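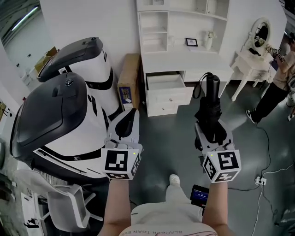
Black folded umbrella with a loop strap, closed.

Umbrella FAQ — Ruddock Umbrellas

Last updated Sunday, April 15, 2018

Most of the mail we get is about folding umbrellas, so most of this page is too. If you have a question about a stick umbrella, the care answers still apply, but the folding and storage ones may not.

How do I dry a folding umbrella?
Shake it out before you come in, then leave it half open, resting on its side or hanging from the strap. Overnight is enough in a heated room. Opening it all the way keeps the fabric under tension for hours, and a half-open canopy dries nearly as fast. Keep it off radiators.

Can I put it away wet if I'm in a hurry?
For the trip home, yes. Take it out again when you get there. An umbrella left wet in a drawer or a bag for a few days will smell, and the ribs can start to rust at the joints.

Where should I keep it?
A desk drawer near the door works well if it is deep enough to close without pressing on the ribs. You can also hang it from a hook by its loop. Please don't leave it on the back shelf of a car all summer. Black fabric fades to a brownish color in strong sun, and we can't reverse that.

How do I fold it neatly?
Hold the closed umbrella by the shaft and pull each panel out flat between the ribs. Lay all the panels over in the same direction, then wrap them around with your palm and close the tie. Start again if one panel gets trapped underneath. That panel is the one that creases.

Can I wash the canopy?
Yes, with lukewarm water, a drop of dish soap and a soft sponge. Rinse it and dry it open. No bleach and no washing machine.

The water no longer beads on the fabric. Is it worn out?
Usually it only needs a new coat of repellent. We use the Histura spray in our own shop, and a 200 ml can will cover more than one umbrella. Spray outdoors on a clean, dry canopy and leave it open for 24 hours.

The strap came off. Do you sell new ones?
We do, for our Kuria and Brosasmont models. The Kuria strap is part 103 and the Brosasmont strap is part 525. Both knot through the handle and need no tools. We don't stock straps for other makes.

Do you repair broken ribs?
On our own models, yes — except in January, when the repair bench is closed.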